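The Folding Line

The budget for the folding line was one page long, and I had written it in pencil, a bad sign in a manager.

Garnstead Laundry wanted two arms by March. The board had said 2000 for grippers and not a dollar over, and then gone to lunch. I stayed behind with the quotes. Sauerland sold fingers in pairs. Padero sold them in sets of four and called the extra two a courtesy, then billed for them. 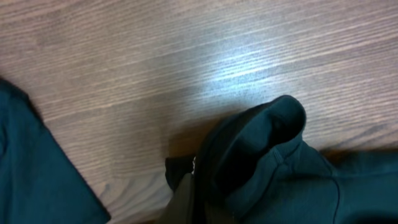
How many spare fingers should a shop our size keep on the shelf? Two pairs per arm, and a third if the supplier ships by sea.

I put that in the spreadsheet and the spreadsheet turned red. I tried it again with one pair per arm and a prayer. The prayer had no cost code, so I filed it under maintenance, next to the screws.

By then I had been at Garnstead for nine years and had bought exactly one thing the board liked, a kettle.
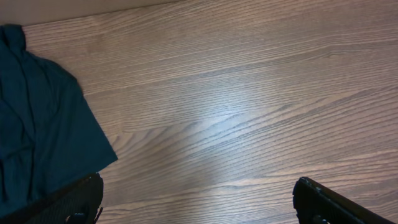

The trouble with Sauerland was the service contract. It cost almost 600 a year and covered everything except wear, which the small print defined as use. I called to ask what was left. A pleasant man said the manual was covered. I asked whether reading it counted as wear, and he put me on hold.

So I went down to the bench, where the clothes were, and watched the arms for most of an afternoon with the Padero brochure rolled up in my fist.

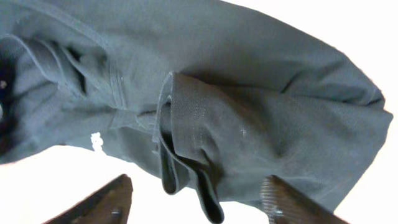
The night supervisor wanted to know why we were pricing fingers at all when the floor had asked for a second table. A table, she pointed out, had no service contract. It had legs. She had written this on her request form last year, and the year before, and she was prepared to write it again.

I told her the table was in phase two. She asked when phase two was. I said it came after phase one, and she went off to find a pen.

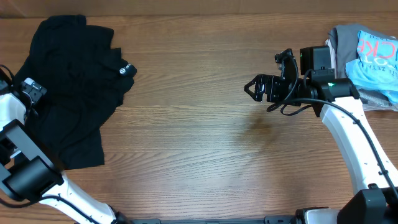
On 24th October I signed with Gistance, who had not been on the list. They were cheaper than Sauerland and ruder than Padero, and they took the order over the phone without asking me what my vision was. That left enough for a table, if nobody wanted it level.

I rubbed out the pencil and did the page over in ink. Then I found I had left off the shipping.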